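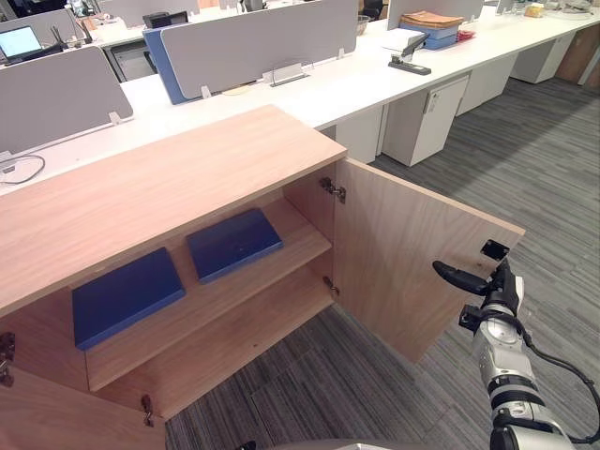 Can a robot tidy the office yet?

My cousin Lesego Engelbrecht has been asking me this since April, mostly because she hates tidying the office. I write about gadgets for a living, I've got a dishwasher I have to rinse for, and I've been promised a robot butler since I was in grade three. So I spent a morning watching one have a go at the boring stuff: cupboards, doors, getting around on carpet without wrecking anything. I came home with way too many pictures and I've picked my favourites for the gallery.

First up, the cupboard. Double doors, one shelf, a couple of dark blue flat things lying on it that could be books or folders. You and I would open that with an elbow while holding a coffee! For a machine it's a whole little project. It has to work out where the door stops and the air starts, get a finger near the outer edge, and then keep its arm out of the way of a door that moves in a curve. Hinges are sneaky like that. I've skinned a knuckle on one and I've had hands my whole life.

Sizwe Modise, who fixes lifts and has strong opinions about anything with a motor, reckons doors are the real test. "Forget folding shirts," he told me. "If it can't get into the cupboard, it can't put the shirts away." Fair point, and I've been stealing it at dinner parties ever since.

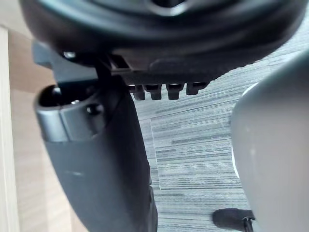
I'm a bit obsessed with the view from down at the hand, I'll admit. When I reach for something I mostly look past my own fingers, but from the wrist there's hardware crowding in from every side, and the job has to get done in whatever gap is left over. (Try putting away groceries with a colander strapped to your forearm. I did. It cost me a jar of olives.)

Then there's the carpet. Stripy office carpet tile, the kind every workplace on Earth seems to have bought from the same truck. I barely notice it. A machine looking for edges has all those little grey lines to sort through before it can get to anything useful, and I came away with a lot more sympathy for my robot vacuum, which I've called some awful names.

Cables and sticky tape are the other thing. My own home office has both all over the floor and I step over them without a thought. Ask a machine to do that and it first has to know that the skinny black squiggle is a cable, and that the shiny bit is tape and not a puddle. 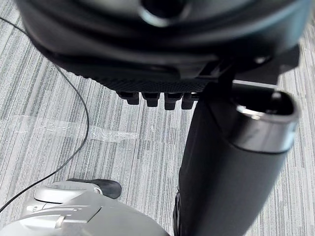 So, would I buy one?

Not for my place, not this year. If somebody gave me 2,000 bucks to spend on chores I'd get a person in to do the oven and spend the rest on takeaway. I'd want to see a robot do my cupboard 40 times in a row, with the kids' stuff falling out of it, before I let it near the good glasses. 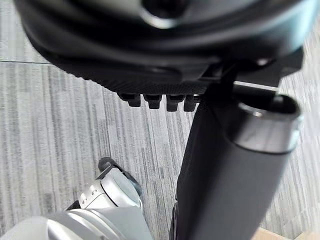 But I'm a lot less snooty about it than I was. Shops and offices feel closer than houses to me, as the furniture mostly stays put and there's no dog. Stocking a shelf, shutting a cabinet, putting a folder back where it lives: I can picture all of that happening in a back room while I'm still picking socks up off the stairs myself. Lesego says she'll take one the minute it does mugs, and she has 14 of them on her desk, so it'd be busy.

If you've had a machine do a proper chore at your work, send me your pictures and I'll add the good ones to the gallery. Bonus points for cupboards.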